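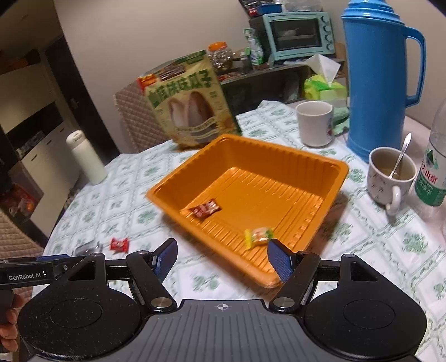

4. Laying the Jeltar table cover

The Jeltar cover fits round tables up to 200 cm across. Before you start, check that all four leg locks from Section 3 are closed and that the tabletop does not rock.

4.1 Take the cover out of its bag and shake it out. Fold marks are normal and drop out after a day or two.

4.2 Find the woven label on the hem. The label side faces down.

4.3 Place the center of the cover on the center of the tabletop and let the edges fall. On the 114 cm table the hem should hang evenly all the way round. If one side is longer, lift the cover and set it down again — pulling it across the top can stretch the weave.

4.4 Smooth the cover from the middle outward with a flat hand.

4.5 Clip the hem weights on last. Space them evenly, and keep them clear of the leg locks.

Note: The hem weights are sold separately (part 206). Weights from the older Minami set also fit, but the clips are stiffer.

Caution: Do not put hot pans or dishes directly on the cover. Use a heat mat.

Caution: Keep the hem away from heaters and open flames.

Washing

Remove all weights first. Wash at 40°C with similar colors and no bleach. Hang to dry. Iron on the back while slightly damp, medium setting, no steam over the printed side.

For candle wax, let it harden, lift off what you can with a blunt edge, then wash as usual. Treat fruit juice and wine with cold water as soon as possible.

Storage

Roll the cover around the cardboard tube from the box. If you have thrown the tube away, fold the cover loosely and refold it along different lines every few months.

To fit the center leaf, go to Section 5, page 53.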